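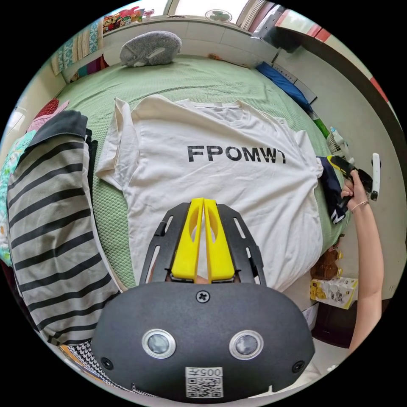 Folding practice with both grippers, T-shirt on the bed, collar end away from the operator

To: Felside Robotics Club list
Subject: Re: [felside-robotics] Are we really doing laundry this summer?
Date: June 30, 2021

Hi everyone,

Great questions in the message below, and yes, we really are doing laundry! I'll answer in between the quoted bits so that people who joined the list after the May meeting can follow along.

> I read the summer plan twice to make sure I had it right. We spent
> the whole spring on line followers and the sumo bots, and now the
> project is folding shirts at home with the hand grippers? Is this
> for the Wemidell challenge or is it a separate thing?

It's for Wemidell. The cloth category is open to student clubs and we signed up as one team. What we turn in is a set of folding demonstrations plus a short write-up, and then in the fall we get to train on the pooled set and see what our own arm does with it. I am so excited about that last part. The sumo bots aren't going away, by the way. They are in the gray cabinet and anybody who wants to keep tuning them can come get one.

> How many folds are we talking about? I have a little brother and
> one bed.

The club target is 1000 good folds. As of last night the shared sheet says 1031 uploaded, which sounds like we're finished, but that includes the ones from the first week when half of us were still starting the recording with the shirt already in the air (me too). After weeding I expect we'll lose some 5 percent, maybe more, so please keep going! If you can only manage a few in an afternoon, that's a real help. One bed is plenty. A bed is a nice surface for this, since the cover gives a little and the finger pads can get under a hem much more easily than they can on a desk. I fought with a sleeve on my kitchen table for ages before I gave up and moved.

> Do the clothes have to be plain? Everything I own has writing on it.

Writing is fine, and so are stripes. Please do mix it up. The shirt at the top of this message has black lettering across the chest, and it's spread out on a light green cover, with a striped garment hanging over the side of the bed and more clothes close by. You don't have to clear the whole room first. Just give the shirt you're folding enough space to lie flat, and get the collar pointing the same way every time. We picked collar away from you, so any print on the chest will look upside down from where you're working.

One thing I'd steer clear of for now is anything very slippery. I tried a soccer jersey and both layers slid out of the pads over and over. We'll come back to those once we have the cotton ones done.

> What's the right order for the two hands? I've been doing the left
> sleeve first but my partner starts from the bottom hem.

Left sleeve first, then right, then the hem up to the collar, then once more across. The hem-first ones aren't wrong and we'll keep them, only please put "hem" in the notes column so they can be sorted out later. With two grippers it helps a lot to park one on the fabric while the other one does the moving. Your instinct will be to use both all the time – resist it for the first few tries. And close the pads fully before you lift. A half-closed grip looks okay while you're doing it and then the sleeve drops.

> Also I think one of my grippers is sticking.

Bring it by the Nishimura room before you try anything with a screwdriver. We had the same trouble with another pair and it was lint behind the finger pads, two minutes with a dry brush and it was good as new. Please don't wipe the lenses with your shirt. The soft cloths are in the top drawer, and there are 5 left.

A few other items while I'm writing:

The Malurura folder is where finished recordings go. The old folder is read-only now, so if your upload fails with a permissions message, that's why. File names stay the same as before.

If you swap grippers with somebody, write down the number on the label and put it in the sheet. It makes matching up calibration files so much easier.

Towels are next! Square, no sleeves, hopefully quick. If you want to try one early, go ahead and tell the list how it went. I did a hand towel this morning and got the corners to line up on the second go – very satisfying.

I also still need somebody to start the methods section of the write-up. Half a page is enough to begin with, and rough notes are welcome. Reply to the list if you'd like it.

See you in the Nishimura room,
Felside Robotics Club, cloth team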